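Becher fürs Leben

Seit 3 Jahren trinke ich meinen Morgenkaffee aus Plastik, und meine Freundin Sabine Thiele findet das furchtbar. Sie schwört auf die dicken Steinguttassen von Illen, ich auf bunte Becher - leicht, stapelbar, und wenn einer runterfällt, lachen alle! Auf dem Flohmarkt in Cendthorpe habe ich im Mai gleich 20 Stück mitgenommen, quer durch alle Pastelltöne. Am liebsten mag ich Hellblau neben Rosa, das macht jeden weißen Tisch sofort freundlicher.
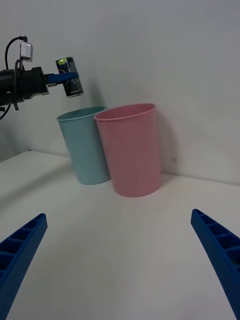

Gespült wird bei mir übrigens von Hand, mit wenig Mittel und einer weichen Bürste (die harte macht die Oberfläche stumpf). Und Sabine? Hat sich neulich einen in Mint ausgeliehen.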